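How to Turn a Fruit Gift Box into a Bathroom Refill Box

By Gleice Rocha
22/06/2025

If you've ever been given fruit in one of those big printed cardboard boxes, please don't flatten it yet! They are sturdy, they're cheerful, and they hold a surprising amount of the soft, squashy stuff that never stacks properly on a shelf. 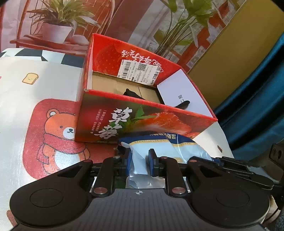
I started doing this in February, when the cabinet under my sink got so full that the door wouldn't close. Strawberry boxes are my favorite (that red makes me happy every single morning), but any fruit box with solid sides will work.

What you need

One clean, dry gift box
A damp cloth and a dry one
Clear packing tape
Your refills: cotton pads, tissues, spare soap, bandages

Step 1. Empty the box completely and shake it out over the trash. Wipe the inside with the damp cloth, but go easy, as bare cardboard soaks up water fast. Leave it open for 2 hours.

Step 2. Deal with the shipping label. Warm it with a hair dryer and peel from one corner, slowly. If it starts to take the print with it, stop and stick a plain label over the top.

Step 3. Run tape along the bottom seams, inside and out. I once skipped this and had 200 cotton swabs all over the floor!

Step 4. Squeeze the air out of any half-used bags and fold the tops over. Cotton pads go in standing up, with the writing facing you, so you can flick through them like files. Start at the back and work forward.

Step 5. Small things go in last, along one side. Coil up cords and straps and close them with a twist tie, or they will wander under everything else.

Leave a gap three fingers wide at the front. You'll want it when you pull a packet out, and it gives you somewhere to drop the next refill when you get home from the store. Mine gets a quick sort whenever I buy more soap.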